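Housekeeping staff and robots: what happens to the shift?

Posted by Wissam Farah, Jul 12, 2021

I supervise room cleaning at Brerkby, which rents furnished apartments. We have 26 people on the team. Management wants a humanoid to take over mattress vacuuming and some laundry carrying from August. My crew keeps asking me about hours and I have little to tell them. Has anyone been through this?

Jad Jaber

We did it at Gavalas last year. Mattresses went first. It's slow, dull work and hard on the back, so few people minded giving it up.

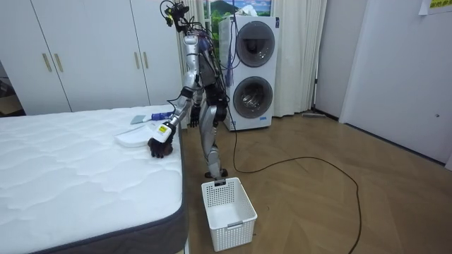
Did anyone lose hours over it?
Two part-timers were moved to inspections at the same pay. The rest kept their hours, but each person now covers more apartments, and that caused more arguments than the robot did.

Get the new room quota in writing before it starts. Ours went from 50 a week to 55 per pair and we only heard when the schedule went up.

Hand tools still need someone to lay them out, and a person checks every bed. 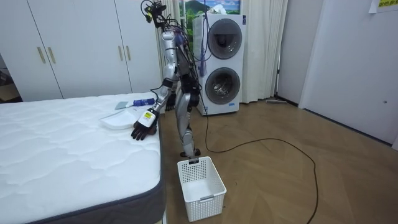 Who answers for a bed that fails inspection?
At our place it's the person who signed the room sheet, even if they never touched the mattress. Ask for a separate line on the sheet for machine work. It took us months to get one.

flivum_nights

depends on the contract. my cousin's hotel tried one and sent it back. ask your union if you have one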